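Home & Work Tech | News
3 min read

Laundry robots are learning to hang shirts, but the folding table still needs people

July 18, 2021

Dotley, a laundry service that washes and presses work clothes for restaurants and small hotels, has spent the first half of this year finding out how much of its back room could be handed to machines. The answer so far is a small part of it, and not the part the company hoped for.

The washing and drying were automated in all but name long ago. A worker loads a drum, picks a program and walks away. What takes up the day is everything after that: pulling shirts out of a tangled cart, finding the collar, getting the shoulders onto a hanger or a rod, checking for stains, folding, and matching each piece to the right customer's bag.

Dotley began working in February with Hemeck, an engineering firm that builds small two-armed setups for handling cloth. The firm was asked to look at one chore only, which was taking a shirt from a pile and getting it onto a rod. Folding was left out of the first round.

"People ask for folding first because that is what they hate doing at home," said Hjalti Norðdahl, who runs the project at Hemeck. "Folding is four or five chores in a row. If you can't pick the shirt up by the right spot, you never get to the others."

In the company's own test in June, the arms were given 100 shirts, one at a time, already separated and laid on the table. They got 91 of them onto the rod without help. The rest were dropped or caught by a cuff, and a worker finished the job by hand. When shirts were left together in a heap the way they come out of a dryer, the results were bad enough that the company stopped the test early and did not keep a score.

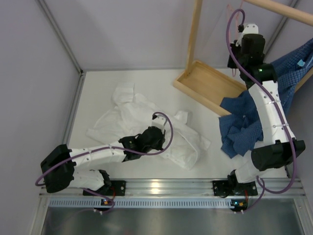
Speed is the other problem. The arms needed an average of 2 minutes per shirt in the June test, and Norðdahl said some of that was the software waiting to be sure of its next move. An experienced worker at Dotley hangs a shirt in a few seconds while talking to the person at the next table. Cloth has no fixed shape, so the machine has to work out what it is looking at again after every move. A white shirt crumpled in a heap, with a flap of fabric lying out to one side, gives it little to go on, and a sleeve can look much like a collar. A checked shirt draped from a gripper is easier in one way, as the pattern helps show which way the cloth is turned, but the lower folds can still bunch up on the table. Buttons are a separate matter and the team has not tried them.

Dotley handles 400 shirts on a normal weekday. At the June speed, a single pair of arms would need more than 13 hours to hang them all, before counting the ones that go wrong.

The company said it has no plans to cut jobs in the back room. It has had trouble keeping the evening shift staffed, and managers there would like a machine that could work through a cart slowly overnight and leave the hard pieces in a bin for the morning crew. Hemeck thinks that kind of use is closer than anything that works beside a person at full speed.

Other firms are trying different chores. Mendonça, which supplies shelving to clothing stores, is testing a cart that carries returned items from the fitting rooms to the stockroom. It does not touch the clothes. Store workers load and unload it, and the company says the walking it saves is worth more to its customers than an arm would be at this stage. Tevatitz, a maker of home appliances, showed store buyers a folding cabinet this spring but has since moved it back a year. Each shirt had to be clipped in at the shoulders by hand, and the buyers said that took as long as folding it.

For the home, the people interviewed for this story were all cautious. A house has more kinds of clothing than a laundry service does, fewer of each, and no one on hand to reset a machine that has dropped a sock behind itself. Price is a problem too. Norðdahl would not give a figure for the Hemeck setup but said it costs far more than a household would pay for any appliance.

"I still hang my own shirts," he said.

Hemeck and Dotley will run a second test this fall with towels and aprons added. Towels are expected to go well. Aprons have strings, and the team has not decided whether to tie them up first.

Tagged: Automation, Laundry, Retail

Get our weekly roundup in your inbox. By signing up you agree to our privacy policy. You can unsubscribe at any time.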